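# Table fruit

**Table fruit** is whole fresh fruit kept in the open in a household kitchen or dining room, to be eaten by hand or used in small quantities in cooking. The term is used in domestic science and in the retail trade to separate such fruit from fruit bought for preserving, juicing or baking. It covers the fruit itself and, by extension, the plate, bowl or mat on which it is set out and the routine of sorting it.

The most common table fruits in European households are apples, pears, bananas and citrus. Persimmons, guavas, quinces and other fruits with a short season are added when they can be had. Soft berries are not usually counted as table fruit, as they are normally kept chilled and eaten within a day or two of purchase.

## Terminology

The expression is a plain translation of terms found in several European languages, where "table" and "kitchen" fruit were once graded and priced separately. Table grades were expected to be sound, well shaped and free of marks on the peel. Kitchen grades could be smaller or blemished. The distinction has weakened in everyday speech, and many households now buy a single grade for all purposes.

In older household manuals the word *dessert* is used in the same sense, as in "dessert apples". The domestic writer Amparo Cifuentes preferred "standing fruit", meaning fruit left standing out between meals. Her term appears in a few regional cookery books but did not enter general use.

## History

Fruit was set out on sideboards in wealthy houses long before it became a regular feature of ordinary kitchens. The change followed cheaper transport and the year-round sale of oranges and bananas. By the time fitted kitchens were common, the worktop had largely replaced the sideboard as the place where fruit was kept.

A survey of household habits carried out in the Sernine district by Thierry Chauvin recorded the contents of 665 kitchens over one winter and the following July. Chauvin found that citrus was the fruit most often left out in the winter visits, and that stone fruit took its place in the summer ones. He also noted that most households kept fruit in more than one spot, commonly a main dish and a small overflow beside it. His notes, with sketches of 120 of the worktops, are held by the Grecu Museum of Domestic Life, where the catalogue entry was last revised on 27 March 2025.

## Selection and ripeness

Table fruit is bought at different stages of ripeness according to kind. Citrus does not become sweeter after picking and is chosen ready to eat. A good orange feels heavy for its size, and the peel should be firm with no soft patches. Colour alone is a poor guide, as some oranges and mandarins are fully ripe while the skin still shows green.

Persimmons, guavas, pears and bananas continue to ripen indoors. They are often bought hard and left out until they give slightly under the thumb. The astringent kinds of persimmon are unpleasant to eat before they have softened fully, and may need up to three weeks at room temperature. Non-astringent kinds can be eaten while still crisp.

Green fruits are easily confused with one another when they are sold loose. Unripe persimmons, green tomatoes, guavas and unripe lemons can be close in size and colour. The calyx, the leafy collar at the stem end, is a useful sign: persimmons and tomatoes commonly keep theirs after picking, while lemons carry at most a small button. Smell is also helpful, as ripe guavas have a strong scent that can be noticed across a room.

## Arrangement

Fruit may be heaped in a bowl, laid out on a flat plate or placed directly on a cloth or mat. Each method has its uses. A deep bowl takes up the least space but hides the lower fruit, which is bruised by the weight above it and may spoil unseen. A flat plate allows the fruit to lie in one layer or nearly so, and makes turning and checking simple.

Mats and cloths protect the worktop from juice and stop round fruit from rolling. Patchwork and quilted mats are widely used for this purpose, as the padding is gentle on soft fruit and the cover can be washed. Large oranges and mandarins, which have a fairly tough peel, are often set straight on the mat, and the plate is left for fruit that needs more care.
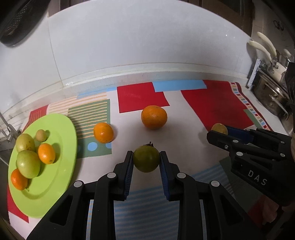 *Citrus and other fruits on a patchwork mat, with green and orange fruits grouped on an oval lime-green plate.*

Where several kinds are kept together, the usual advice is to place the largest and hardest fruit first and to rest the smaller fruit against it. The Bulley School of Housecraft taught a stricter method in which each kind was given its own dish. The school's handbook allowed one exception – small citrus fruits could share a plate with green fruit that was being watched for ripeness, provided that none of it was bruised.

## Handling

Whole fruit should be lifted from beneath or held lightly on both sides. Pressing with the fingertips leaves bruises that may not show for a day or more. This is a particular risk with fruit close to full ripeness, and buyers who test several pieces by squeezing may spoil them for others.

Stems and calyces are normally left in place until the fruit is eaten. Pulling them off opens the skin and lets in mould. Where a stem is long or sharp enough to pierce a neighbouring fruit, it may be trimmed short with scissors.

Fruit is best washed just before eating. Washing the whole supply on arrival is common, but water that remains around the stem end or between touching fruits encourages decay. Fruit that has been washed should be dried with a clean cloth before being set out again.

## Storage and spoilage

Most table fruit keeps well for several days in a cool, shaded part of the kitchen. Strong sunlight dries the peel of citrus and causes uneven ripening in other kinds. Places beside the cooker or above a radiator are also unsuitable.

Some fruits give off ethylene, a gas that hastens ripening in fruit nearby. Apples, bananas and ripe pears produce a good deal of it, while citrus produces little. A hard persimmon can be softened more quickly by putting it in a paper bag with a ripe apple or banana. For the same reason, fruit that is meant to last is kept apart from these kinds.

The mould most often seen on oranges and lemons begins as a pale, soft spot and turns blue or green as it forms spores. It can pass to other fruit by contact. An affected fruit should be removed at once, the fruits that touched it wiped and inspected, and the plate washed in hot soapy water. Mats should be shaken outdoors and laundered.

Citrus may be moved to the refrigerator once the household has as much on display as it can eat in a few days. Bananas are generally kept out of the cold, which blackens the skin. Guavas and persimmons can be chilled after they have ripened, but cold may halt the process if they are put away too early.

## Regional customs

In Wunier and the surrounding villages, a plate of oranges and late green fruit is placed in the kitchen at the start of winter and kept filled until the new year. Visitors are expected to take a piece on leaving. The custom has no fixed date and varies between families; in some houses three kinds of fruit must be present, and in others only the colour of the plate is prescribed, green being the most usual.

## See also

- Citrus fruit
- Fruit bowl
- Guava
- Patchwork
- Persimmon
- Ripening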